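Trulis gallery: one box, many opinions

Trulis is the planner we put between Penner (which looks at things) and Parnudo (which moves things). Its whole job is deciding what goes in the box and in what order. It is version 18 of that idea. We don't talk about version 13.

Most planner demos happen on clean tables with colored cubes. Ours gets bedspreads with leaves on them, and Penner has found objects in those leaves that we would dearly like to own. 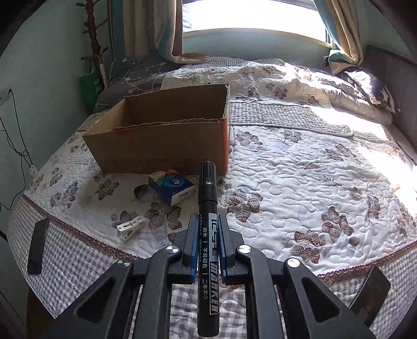 Marker held upright, cardboard box still empty. The planner has plenty of space and no excuses.

Tall, thin things are where Trulis earns its keep. A marker can go in standing or lying down, and the cost function used to rate both the same, so it would pick one, reconsider, and pick the other. We added a switching penalty in May. Now it commits to bad ideas like the rest of us.

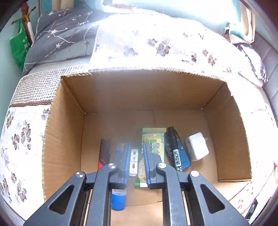
Row order gets its own term in the planner. Place the wide items first and the slim ones have to squeeze past them; place the slim ones first and Parnudo wants clearance on both sides of everything. The current setting looks 6 placements ahead. We tried 30 once – it was very thorough, and we had lunch.

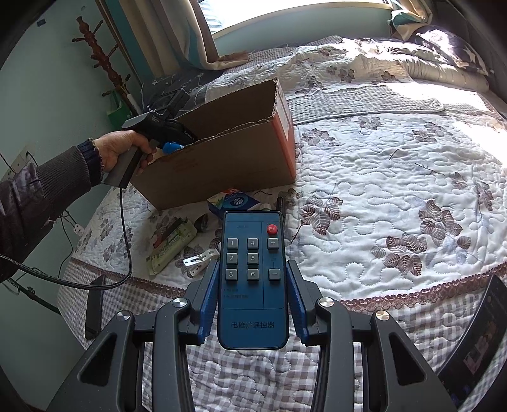 Labels are the other headache. Penner will merge two detections if they sit close enough together, and Trulis then plans a lovely grasp for something that doesn't exist. The fix in the Tondport branch keeps both guesses alive until the planner needs to choose. It uses more memory and argues with itself in the logs, but the grasps line up better.

Tondport gets merged once the replay viewer stops drawing its paths upside down.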